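Thepsuriya Container Fruit Plots — progress note to Vekelent, Dec 13, 2019

Second note this year, short one, sorry. Strawberries and figs in tubs, where we stand.

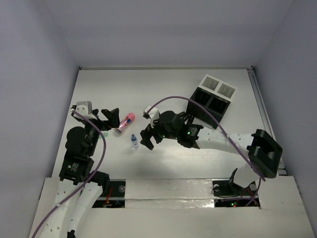
Tassanee Hemmin wrote back on the last note that the tubs drain too fast and we should mulch before anything else. Fair. Done on 48 of them, straw, two inches. Rest waiting on a delivery.

Strawberries: 310 plants in, losses low. Runners cut and potted up — more than we have room for, giving the extras to the Uvik plot holders. Slugs bad in the shady row, copper tape helped a bit.

Figs: 9 trees, all in the big tubs now. 2 dropped their leaves early, scratched the bark and its still green under. Wrapped for winter.

Money: soil mix went over, seed line under, so roughly even. Reciepts to follow.

Still to do — water line to the far row, labels, Tassanee Khunthong to redo the feeding chart. Need a yes or no on the second rain barrel before April.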